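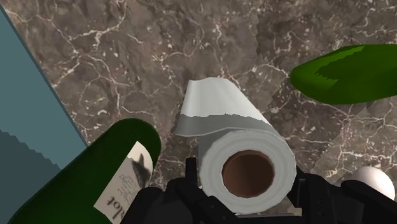
Last modified: February, by B. Reinholz

Chapter 7
Reading a Condominium Budget

A buyer of an apartment looks first at the price and the monthly fee. The fee alone says little. In this chapter we study how it is made, using the Hendricks building, which has 48 homes and one shared roof.

Each owner pays a share according to floor area. The owner of unit 405 pays more than her neighbor, although both use the same elevator. Many students find this unfair at first - we will come back to it in the exercises.

A part of every fee goes to the reserve fund, from which large repairs are paid. When the reserve is too small, owners receive a special assessment. Please read the Wiltivari bylaws before you continue.

Shares: 7 | Comments: 0

Contact: Modupe Okeke, Wirus Textbooks | Back to top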